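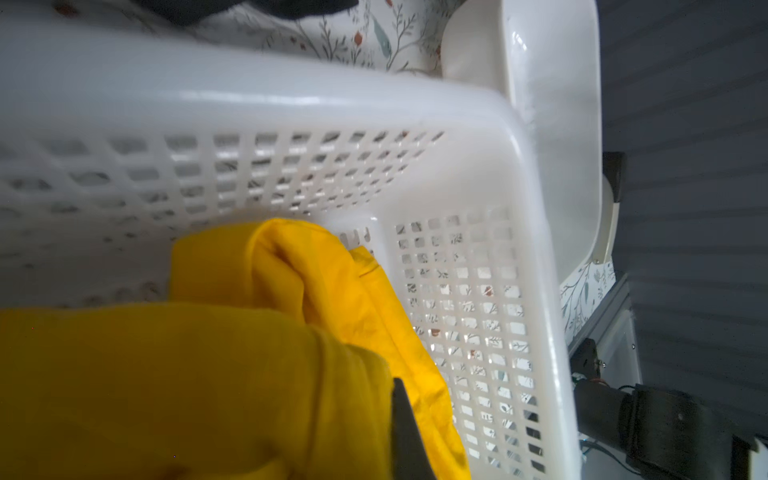

Keeping Tax Papers in Order at Home

Most of the work of filing a tax return is finding things. The form itself takes an evening if the papers are in one place, and several weekends if they aren't. These tips are for an ordinary household with a job or two, a bank account, maybe a rental or a small side business.

Pick one spot for incoming paper and keep it near the door you use. A shallow tray works better than a deep box. Anything that says "tax document enclosed" goes in unopened if you're busy, but it goes in that day. Empty the tray on the first Monday of the month.

Use one large envelope per year for income and another for everything you might deduct. Write the year on the front in marker, big enough to read from across the closet. I tried a system with 20 folders once and stopped using it by March. Two envelopes have lasted me much longer.

Store receipts fade. The thermal kind from the hardware store can go blank in a drawer, and faster on a windowsill or in a car. Photograph them the week you get them, or copy them on plain paper and staple the original behind. Write what the purchase was for on the copy, not on the receipt, where ink can smear over the total.

If you rent out a room or a garage, give it its own notebook. One line for each payment in, one line for each repair. My duplex on Totositz Street had 84 entries last year and they all fit in a pocket notebook with pages to spare. When a repair covers both your part of the house and the tenant's, note the split the same day.

Money held in another country is the part people forget. An old savings account from a job overseas may still have to be reported, even when there's hardly any interest on it. Mine was at a small bank in Tôn with the equivalent of 3,000 dollars in it, and the statement came only once a year. Put a reminder in the calendar for December to ask for the statement. Rules on this differ and they change, so check the current instructions or ask a preparer.
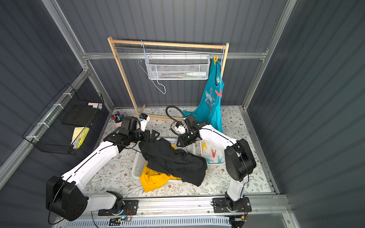

Charity gifts need paper too. Clip the letter from the organization to the bank line that shows the payment. For bags of clothes and household goods, make the list before you drop them off — the person at the counter will hand you a blank slip and you won't remember what was in there. Count the shirts and note their condition.

For storage, a plain metal file box with a lid is fine. I use a Firkix one that holds seven years standing up. Keep it off the basement floor and away from the water heater. House purchase papers and records of major improvements stay in a separate folder marked KEEP, and they stay there until well after the house is sold.

For scans, name the file with the year first, then the sender, then the amount: 2 words and a number will do. Keep a second copy on a drive in another building. I use the Irik scanning app on my phone, but any scanner that saves to PDF is good enough.

Shred what you throw out. A cheap shredder jams after 20 sheets or so of steady use, so let it cool and do the rest after supper. Pull the staples first.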